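Where the Keys Are Kept: Notes on a Small Table

Posted by Leilani Whitlock
7/13/22
Filed under: Household, Entryway

Readers of this blog will recall the February entry on the hall closet, in which I undertook to report on the remaining parts of the entryway in due course. The present entry concerns the table and the matter of the keys.

Our household consists of two adults, one car and a bicycle. For most of the past decade the car keys had no assigned place. They were set down on whatever surface was nearest the person carrying them, and they were recovered by asking. I kept a written record of late departures last winter, and more than 50 minutes in a single month were attributable to the keys alone. The record was shown to Quentin Guérin, with whom I share the house, and he accepted its findings.

It was agreed that the keys should have one place and that the place should be a table. The requirements were modest. The top was to be square, light in color and large enough that a bag could be set down beside whatever else was kept there. It was to have no drawer. A drawer in an entryway is filled with batteries and expired coupons by the end of the first month, and I speak from the experience of the Pridwood console, which left this house in a neighbor's van with its drawer still jammed.

The question of what should stand on the table took longer to settle. I favor small white pieces on pale wood, and I have held to this preference through several changes of fashion. A white upright with a peg, set on a base with a rounded white form beside it, suits a square top very well when it is placed a little to the right of center.

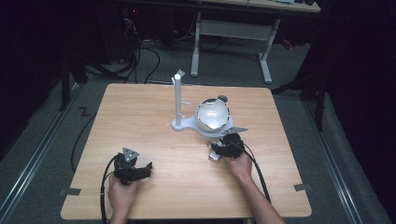
Placement to one side leaves a clear area in front and to the left, and the clear area is the useful part of the table. I had at first intended to put everything in the exact middle. Thandeka Rampersad, who has arranged shop windows for many years, advised against it when she came to supper, and I have adopted her view without amendment.

On the care of light wood tops generally, I would offer the following. Dust should be removed with a dry cloth, working with the grain. A damp cloth may be used for fingerprints, provided that the surface is dried at once. I do not use spray polish on any table where keys are set down, as it leaves a film that collects grit, and grit under a key will mark the finish. The Trelto cloths sold at our hardware store are adequate. The larger Treloar cloths are better and are also considerably more expensive, and I buy them only when they are reduced.

Glossy white objects require more frequent attention. They show dust along any seam or rim well before the tabletop does. A soft paintbrush kept for the purpose will clear it.

As to the keys themselves, the rule adopted in this house is that they lie flat on the open part of the table, in front of the stand, with the fob and the key side by side. We considered hanging them from a peg. Quentin's objection was that a fob of any weight swings when the door is shut and knocks against whatever is beneath it, and after a trial of some days I found that I agreed.

A key ring should also be kept light. Ours had at one time carried a bottle opener, the key to a storage unit that had been given up and a brass tag numbered 893, the origin of which neither of us could establish. One remote and one key on a single metal ring are sufficient for a person who is going out to drive a car. 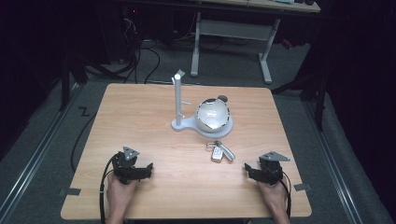 Should there be a dish or tray for the keys?
A tray is useful where the surface is easily scratched or where coins are emptied from pockets at the same time. On a plain tabletop it may be omitted, provided that the same spot is used every time.

Valentyna Shevchuk wrote after the closet entry to ask whether a spare set ought to be kept in the same place. I would advise that it be kept elsewhere. Ours is in the kitchen, in a tin, and its location has been communicated to both members of the household in writing.

The next entry will deal with umbrellas.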